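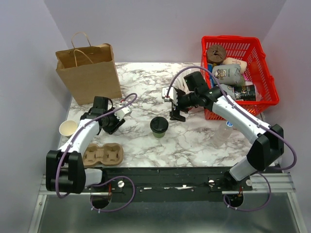 Le café à emporter, ou l'art du sac bien fait

Valentin Tănase prépare des commandes à emporter depuis 7 ans, et il garde encore le souvenir de son premier sac raté : deux cafés renversés sur un escalier, en avril, devant une cliente très patiente. Aujourd'hui il travaille chez Liapis, un petit comptoir où l'on sert, les bons matins, 149 gobelets avant midi.

Sa méthode commence par le sac en papier kraft. Il l'ouvre complètement et le pose debout, les poignées torsadées bien écartées. Un sac à moitié ouvert accroche le bord du gobelet, dit-il, et le couvercle se soulève.

Vient ensuite le porte-gobelets en pulpe moulée, brun, à compartiments. Valentin le place à plat près du bord de la table. Il vérifie le couvercle en faisant le tour avec le pouce – un couvercle rond et noir sur un gobelet vert semble toujours fermé, même quand il ne l'est pas. Le gobelet descend droit dans son logement, sans tourner.

Pour une boisson seule, les avis sont partagés. Kalliopi Christodoulou, qui tient la caisse, laisse la deuxième place vide. Valentin préfère y mettre une tasse renversée, ou bien les serviettes pliées, afin que le support ne penche pas d'un côté.

Le porteur entre dans le sac en dernier geste, tenu par les deux bouts. On ne plie pas le haut du sac : la vapeur doit sortir, et le papier mouillé devient faible près des poignées.

Les clients réguliers rapportent parfois leur support. Kalliopi garde ceux qui sont propres et secs sur l'étagère du bas, à côté des sucres.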